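Two-arm bench for packing school bags: one quote or split it?

Hạnh Ông
22/03/2023
I'm pricing a pair of small arms to pack books and pens into soft bags.

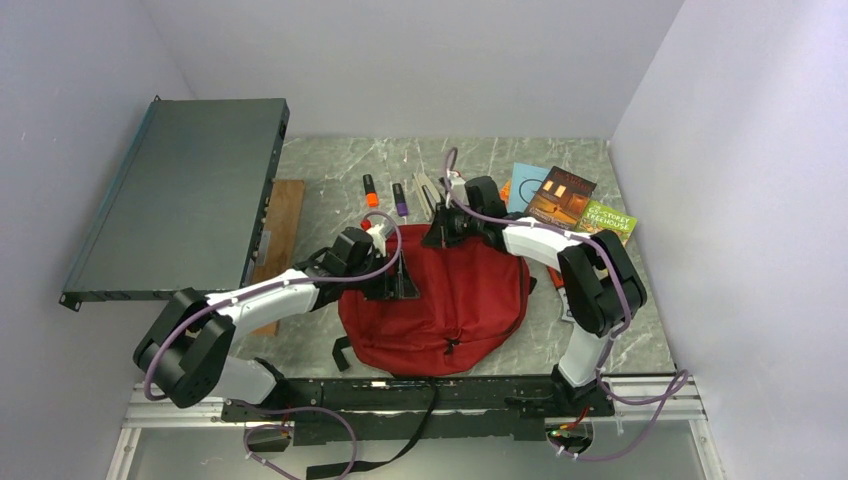 Keris want 2,285 per arm, grippers extra. Galar do a cheaper one but I'd be waiting till December! Should I buy both arms now or start with one?

Didier Pons
Get both. We bought one first and it just shoved the bag about, so we paid for delivery twice. Budget for spare gripper fingers too, ours cost almost 100 a set. And ask Keris what they charge for cables (mine didn't include any).

bagman4
depends on the bags really. try Arkico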